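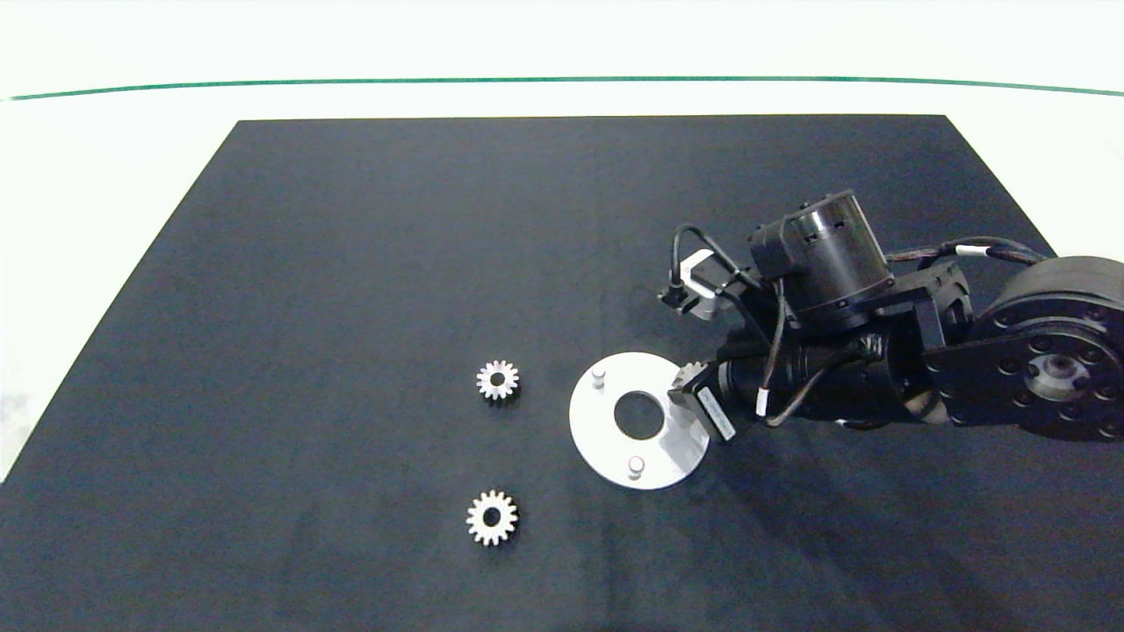

Minutes Secretary

Last updated: December

Search the archive Go Clear

Sarnbridge Audio Drama Society
Minutes of the ordinary meeting held in the upstairs room, 7.30 pm

1. Apologies and previous minutes
Three apologies were received. The minutes of the last meeting were agreed with one change: under item 4, "broadcast" should read "recorded".

2. Matters arising
The spare microphone stand has been found and is back in the cupboard. The script library list is still out of date. Members holding scripts were asked to return them or say which ones they have.

3. The winter serial, Kulden
The meeting heard a report on the six-part serial Kulden, set in a lighthouse supply office in the 1950s. Parts one to four are recorded. Part five has been read through twice and runs long by six minutes. The writers have offered to lose the scene on the ferry, and most of those present thought the story would stand without it. Two members felt the ferry scene was the only place where the sisters speak openly and asked for it to be shortened instead. It was agreed that the writers would bring a shorter version to the next read-through and the cast would decide after hearing it.
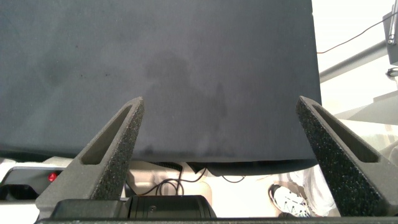

Part six has no ending yet. The producer needs a finished script before the January recording dates can be confirmed. Cast members were asked to keep both dates free in the meantime.

It was noted that the part of the harbour master will have to be recast for part six. Anyone wishing to read for it should put their name on the sheet by the door.

4. Listening figures
Part one of Kulden has been played 758 times from the website and part two 627 times. The drop was thought to be normal for a serial. A member asked whether the figures include people who stop after the first minute. They do. The website editor will see if completed plays can be shown separately.

5. Recording space
The hire charge at Barrios goes up to £60 a session from January. The room is quieter than the hall and the meeting was content to go on using it for dialogue. Crowd scenes and footsteps will be done in the hall, where there is no charge for members. 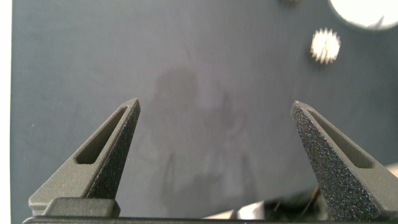 A question was raised about the heating at Barrios, which clicks when it comes on and can be heard in part three. The engineer has taken out the worst of it. In future the heating will be switched off ten minutes before a take and put back on in the breaks.

6. One-off play for spring
Two proposals were put forward.

(a) Sasta, a comedy for four voices about a failing travel agency. Running time 45 minutes. The script is complete.

(b) An adaptation of a Victorian ghost story, cast of nine, with a narrator. Only an outline so far.

Discussion was mainly about cast size. The last large-cast play was hard to schedule and several lines had to be recorded separately and dropped in. Against that, newer members have had little to do this season and a four-hander would not help. Sasta was chosen by eleven votes to five. The ghost story will be kept for the autumn if a full draft is ready by June. 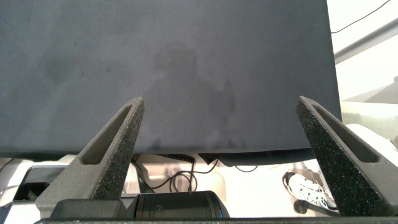
Auditions for Sasta will be open to all paid-up members. Two of the four parts can be played by any age. The director asked that people read from the second scene, as the first gives too much away about the brother.

7. Any other business
The sound effects cupboard needs sorting. The gravel tray has split and a new one is to be bought. Members are reminded to label their own headphones.

A request from the Sarnbridge library for a live reading was welcomed. A half-hour piece will be looked for in the script library.

8. Next meeting
January, 7.30 pm, same room. The meeting closed at 9.10 pm.

Recent items
Minutes of the November meeting
Kulden: cast list and episode guide
Sasta: audition notes
Booking a session at Barrios
How to return a script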